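Fadham Pleated Curtain, Light Gray, Long
Sold by the panel. Hooks included, track not included.

The maker's sheet for the Fadham calls it a curtain that "hangs itself." We sell it, and we would put it less strongly. A pleated curtain hangs well if it is the right length, on a level track, with the hooks all at the same height. Get one of those wrong and the pleats will show it more than a flat panel would.

What you get is one panel in light gray with the pleats already sewn in. On a bright window the ridges can look white or a little bluish and the recesses go darker, so don't order it to match a warm gray sofa without seeing it in your own daylight. The sheet says "neutral." Every curtain sheet says neutral.

Width and drop
Each panel covers 120 cm of track when closed and comes with a drop of up to 330 cm. The drop is measured from the hook, so measure from the track and skip the window frame entirely. We get returns every November from people who measured the glass.

If you are hanging to the floor, decide first whether you want the hem to clear it or rest on it. Clearing is easier to live with on wood or laminate, where you'll be running a broom or a vacuum along the edge. Resting looks softer in a bedroom and picks up dust. We are not going to tell you it doesn't.

Check what stands along the window wall as well. Boxes, low cabinets and anything else with square corners should sit far enough out that the fabric can travel past. 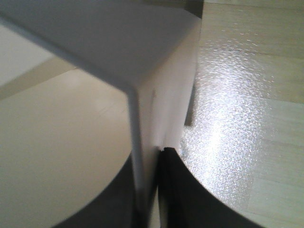
White block, corner view, light wood floor to the right.

The Wemholm weighted hem is offered as an extra. The claim is that it keeps the pleats "perfectly parallel in any draft." We hung one next to an open door for a week and it did move less than the plain hem. Perfectly parallel it was not. If your room has no draft, save the money. If you have a floor vent under the window, the weights are probably worth it.

Pleats also need training, whatever the packaging says. Push the panel fully open, run your hands down each fold, tie it loosely in two places with a strip of soft cloth, and leave it for a few days. Skip the steamer on the first day. We have seen more pleats flattened by eager steaming than by shipping. 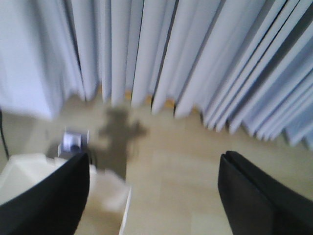
Can I shorten the panel myself?
You can, from the bottom, if you take the same amount off every fold and press the pleats back in afterward. Cutting from the top removes the hook tape, and we can't replace it.

Washing: cool, gentle, one panel at a time, hung back up damp. The label allows a tumble dryer on low. We tried it and got a panel that was a little shorter and a good deal more wrinkled, so our advice is to ignore that part of the label.

Blackout: this is not a blackout curtain, despite the words "room darkening" in the catalog. It takes the edge off morning sun. For real dark you want the Corkwood lining, sold separately, and you should know that the lining makes the pleats stand out thicker, so the stack at the side gets deeper too.

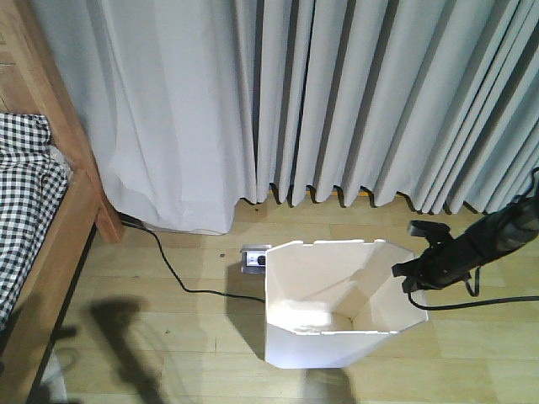
Mixing a pleated panel with an unpleated one on the same wall is something customers ask about, and the Figueiredo style leaflet shows it as if it always works. We have doubts. The two kinds of fabric end differently at the floor, and your eye goes straight there. With broad, soft folds resting on the boards at the left and tight pleats hanging just above them at the right, the difference is easy to see, down to the thin yellow-orange strip showing under the pleated side. Some people like that. If you don't, order both panels in the same style and set the hooks from the same point. And keep cords where you can get at them, especially any that come out from behind a panel, before you settle on a hem that touches the floor.

Order details
Item number: 1916
Color: light gray
Width covered, closed: 120 cm
Maximum drop: 330 cm
Hooks: included
Track: not included
Weighted hem: optional
Lining: optional, separate item

Returns are accepted within 50 days if the panel has not been cut, washed or steamed. Panels sewn to a custom drop can't come back, so measure twice, from the track.

Page last updated 2021-11-02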